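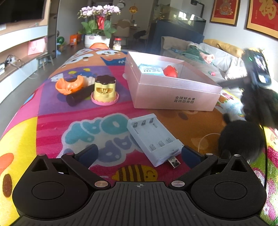 Rechargeables only, according to Kanagaratnam, and no alkaline cells anywhere near the charging tray: that was the first rule given at the Luria open day, before the coats were off.

3 min read

Luria runs a toy library from a former shop unit in Madonham. The visit covered the play area, the sorting shelves and the battery routine. The play mat is a printed cartoon type in pink, purple, yellow and blue, with bubble lettering. Small toys are checked on it at floor level, and a printed box without its lid is enough to hold them between checks.

The catalog lists 739 items. Toys with a mechanism are logged separately from solid pieces such as play food. Each is run for 40 seconds on return, and any that stall go to the repair shelf.

Charging uses a translucent four-slot AA tray with coiled contact springs and a USB plug. Cells are rated at 2000 mAh and marked with a set number in permanent ink. Sets are not mixed. A weak cell retires the whole set from toy use, and the remaining cells go into wall clocks. The contacts are wiped in April and again in the fall.

Storage is on Stando shelving, bolted to the rear wall. The lower two levels are kept for puzzles, which are heavy in bulk. Labels face the aisle and carry the catalog number only.

The repair shelf could not be seen in use, as the bench closes at noon. Parking is behind the unit, and the side door has a step.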